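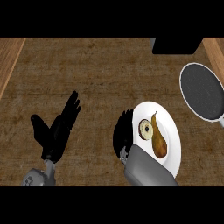

Two-handed table clearing in simulation
Project report, August 2025
Built at the Hirnik shared workshop

1. Aim

The project was to get a pair of arms with multi-fingered hands to move a loaded plate across a kitchen table without tipping what was on it. The real arms are being built on a bench at Hirnik. They were not ready in June, so the control work was done in simulation first and this report covers that part only.

2. Setup

The simulated table is a plain wooden one with a lighter rim. The objects are an oval plate, a pear, a round slice of fruit and a frying pan. The pan stays near the right edge and plays no part in the task except as something to avoid. Both arms come in from the near side of the table. The arm casings are grey and the hands black, the same as the parts we are printing.

The physics runs in Finuver, a small package kept by workshop members. Grarkotard is our own name for the control program that sits on top of it. It reads the position of each object straight from the simulator, so there is no vision in this version.

3. Method

A run starts with both hands open above the table. The right hand goes to the left edge of the plate and curls its fingers over the rim. The left hand waits out in the clear area until the grip is reported, then comes in to help. We tried moving both at once to begin with, but the hands met over the plate and one of them usually pushed the fruit off.

The grip height took the longest. Too low and the fingertips caught the table. Too high and they landed on the fruit slice, which lies close to the rim on that side. In the end we set the height from the rim and left the fingers to close until they met resistance.

4. Results

We did 300 runs with the final settings, and 16 of them failed. In 10 of the failures the pear rolled over the rim when the plate started to move. The others were lost grips. Slowing the first 2 seconds of the move helped with the rolling — an earlier set at full speed was much worse and we stopped it early.

The pear is harder than the slice because of its shape. Its friction value was a guess and should be measured.

5. Remaining work

The wrist motors on the Malý bench still need mounting before anything can be tried on the real arms. The forearm casing also passes over the near side of the plate during the grip, so clearance there has to be checked with the real parts, cables included. Object positions will have to come from a camera, and that has not been started.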